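Is the Brirel tidy-up arm worth it for a small apartment? 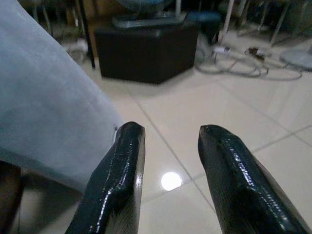

I've been going back and forth on the Brirel pickup kit for a few weeks now and would like to hear from people who don't sell it. It's the two-finger gripper on the low rolling base, with the wrist camera, and the pitch is that it gets blankets, clothes and cords off the floor while you're at work. The starter kit is 291 dollars plus 5 a month for the "home learning" service, and I can't get a straight answer on what stops working if you don't pay the monthly part.

My place is all tile, pretty shiny, with ceiling lights I can't dim. I also have the usual mess of cables behind the furniture. Every demo I've found was shot on dull gray carpet with one sock in the middle of it, so forgive me for being suspicious. Does it cope with soft stuff like a throw that's half on the floor? Does it leave cords alone? And do the fingers hold up? They look coated, and coatings peel.

Not looking for "it's the future" replies. I had a robot mop from Lurnby and I've heard that one.

Posted by tilegrout_blues, September 11, 2018

hexkey_left
I've had mine for 4 months, so take this as one unit in one house.

Soft things: it can do them, slowly. A hand towel is fine. With a big throw it pinches a fold, backs up, and then either drags the whole thing along or loses it and starts over. I wouldn't call that tidying. It moves the blanket from one part of the floor to another part of the floor, and sometimes that part is the basket. The manual says "most household textiles," and I'd love to know who picked the household.

Shiny tile: mine is in a room with glossy tile too. The bright spots from the lights used to set it off, and it would reach for them like there was something there. An update made this better. I still close the blinds and leave only one lamp on when it runs, and if you can't dim anything I'd ask Brirel about that before you pay.

Cords: keep it away from them. There is a "no-go" setting where you mark off a patch of floor, and it mostly respects it. Without that it will close on a plug as happily as on a sock. I unplug everything back there first, so I've done half the job myself by the time it starts.

Fingers: no peeling so far. They do pick up lint, and once they're linty they slip. Wipe them with a damp cloth and let them dry. Brirel sells a wipe for this and you don't need it.

On the monthly fee, I stopped paying after the trial. It still runs, but it forgets the room layout every time you power it off, and you have to walk it around again. That should be on the box.

Would I buy it again? At that price, no. Used, maybe — there are plenty of them going used, and you can draw your own conclusions from that.

Tlapale_renter
works great for me, 5 stars, no problems. got it from the Lestthorpe store and they set it up for free

boxfan72
The one above doesn't say what floor or what they pick up with it, so I'd set that aside.

I returned mine, so I can tell you about that part. The return window is 72 hours from delivery, not from when you open it. I missed that line the first time I read the terms, and only got my money back because the box had come with a part missing. If you order one, be home, open it that day and try it on your worst blanket right away. Skip the sock.

Also, the sales chat told me a version with softer fingertips is coming in October. They wouldn't say if it fits the current arm. I asked twice and got a link to the same demo on the gray carpet. If you can live with picking up your own throw until then, I'd wait and see whether they put an answer in writing.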